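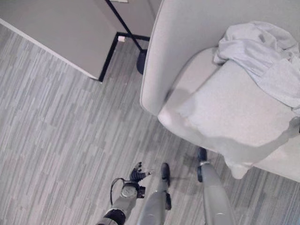
Head camera view at the armchair, right foot nearly touching the underside of the seat cushion.

Zorar 2 review: a footstep and reach planner for people who work in real living rooms

Posted Jun 16, 2022

I've been putting off this review because I kept wanting one more week with the software, and then one more after that, and at some point a person has to sit down and write. So, with a big mug of coffee and a fairly long list of notes, let me tell you about Zorar 2, which has been running on our biped in the Greloddale lab since early spring and which I have grown very fond of, in the way you grow fond of an old car with a door you have to lift a little to close.

For anybody who hasn't run into it, Zorar sits between your perception stack and your whole-body controller. You feed it depth and color from the head camera plus the joint states, it builds a local map of the floor and whatever is standing on the floor, and it gives you back footsteps, a torso path and arm trajectories that are supposed to agree with each other. You bring your own balance controller (we use the one that came with the robot, lightly tuned), and you bring your own ideas about what the robot should be doing in the first place. There's a viewer, a log player, a small simulator and a set of command line tools that I'll get to, because I have feelings about them.

Our work is mostly household positioning: get up to a chair, a table or a shelf, get the feet somewhere sensible, and leave the hands free to do something useful. It sounds modest until you try it. Open floor is easy for nearly everybody's planner these days. The last step before the furniture is where you find out what you bought.

Setting it up

Installation took me most of an afternoon, and a good part of that was my own fault for trying to reuse a config from the first version. Please don't do that! The file loads without a complaint, half the keys are quietly ignored, and you end up with a robot that believes its feet are a different size than they are. Start from the blank template, measure your soles properly, and enter the toe and heel separately if your foot isn't symmetrical.

There are 170 parameters in that template. I know how that sounds, and I made a small noise myself when I saw it, but the defaults are good and we changed very few of them. The ones worth your time are all in the section called contact margins, and the comments in that section are the best written documentation in the whole package. Whoever wrote them has clearly stood next to a robot with one hand hovering near the stop button.

Camera calibration is handled by a tool that has the robot look down at its own limbs and lines up the body model with what it sees. I love this. With the head pitched steeply down you get both legs, the feet and often a forearm and hand in view, and Zorar uses all of it. After a run the overlay in the viewer sits so neatly on the shins that you can spot a bad hip offset just by looking. One small warning: cables aren't in the body model, so a loop of black cable at the wrist shows up as an obstacle that follows the hand around the room. There's a setting for it (self_mask_pad, make it bigger), but I'd rather have been asked during setup.

Floors

Now we come to the part I was most curious about. Our test carpet is laid in long, narrow, staggered strips of light gray, medium gray and off-white, and it has been miserable for every floor segmenter we've pointed at it. The streaks run at an angle to everything, so anything that leans on color edges wants to see planks, steps, cracks, tape, you name it. The old Maldonado mapper we used before this would cheerfully draw a curb along a pale strip and then refuse to cross it.

Zorar leans on depth first and only asks the color image to settle arguments, and on this carpet that's exactly the right temperament. The floor comes back as one flat patch, the legs are masked out cleanly, and the shadows under furniture stay shadows. I did see it hesitate over a darker patch below a seat, where our depth camera gets sparse, but it marks those cells as unknown, and you choose whether a foot may go into unknown cells or not. I left that off for the first month and turned it on with a low speed cap after that.

The chair problem

If you only read one section, let it be this one, because it's the reason I'm recommending the package.

An upholstered armchair with a rounded shell and a thick cushion is a nasty thing for a footstep planner. Seen from above, the front of the cushion hangs out over the carpet, and a cautious planner draws the obstacle straight down from the outermost bulge to the floor. That keeps you safe and it also keeps you too far back to do anything with your hands. A less cautious planner sees a bit of floor under the overhang and sends the foot in without giving any thought to the shin above it.

Zorar 2 splits the leg into height bands and checks each one against the map on its own. The toe is allowed under the lip, the ankle gets a tighter limit, and the shin has to stay out in the clear. In practice you get a lovely staggered stance, one foot tucked partly under the front of the seat and the other a little farther back on open carpet, with the torso planned over the pair of them. It's how I stand when I'm leaning over a chair myself, and the first time I watched the plan come up in the viewer I called people over from the other room to look at it.

It does like this stance a bit too much, I should say. Given a free choice it'll nearly always put the same foot forward, and you need to lower the symmetry weight to talk it out of that. There's also no real notion of softness. A cushion is a wall as far as the map is concerned, so grazing fabric counts the same as kicking a table leg. The Zadamport users group keeps a patch that lets you label surfaces as yielding, and I've been trying it in simulation only, with promising results and one spectacular fall.

Thin things and gray things

Black table frames are the weak spot. Our table has a white top over a frame of thin, square black bars, including a base that sits on the carpet, and the low bars are just the sort of thing a toe will find. At the default resolution Zorar sees the uprights reliably and the floor-level bars some of the time. Dropping the cell size helps a lot, and it costs you. At the default we got a steady 60 map updates a second on our onboard computer, and at the finest setting the fan came on and the viewer got choppy. My compromise is a fine grid close to the feet and the default everywhere else, which the config supports, though you have to dig for it.

Gray on gray also gave us trouble. A light gray cloth in a heap on a pale gray seat is close to invisible to the object layer, which would like to call the whole thing one lumpy chair. For walking this makes no difference. For reaching it matters a great deal, and if picking up fabric is your main interest you'll want your own segmentation feeding in through the plugin port. That port is pleasant to work with, and I had a model hooked up before lunch.

The tools

The log player is wonderful. You can scrub back to any plan, change a weight and see what the planner would have chosen, and it'll show you the rejected footsteps along with the reason for each. I've used it for teaching as much as for debugging.

The command line tools feel like they were written by several people who never had lunch together. One wants the robot name first, another wants it last, and the export tool overwrites its output without asking. I lost a morning of logs that way and I'm still a little sore.

Price and who should get it

A lab seat is $2000 a year, updates included, and there's a trial that runs with everything switched on. If you have a wheeled base, save your money, as most of what you'd be paying for is in the feet. If you have a biped and you're trying to work close to furniture, I'd put it on your list without much hesitation, and I'd set aside a couple of quiet days for the contact margins before letting it anywhere near a table you like.

The next release is promised for July and is supposed to bring surface labels into the main package. I'll rerun the armchair approach when it lands and add my notes below.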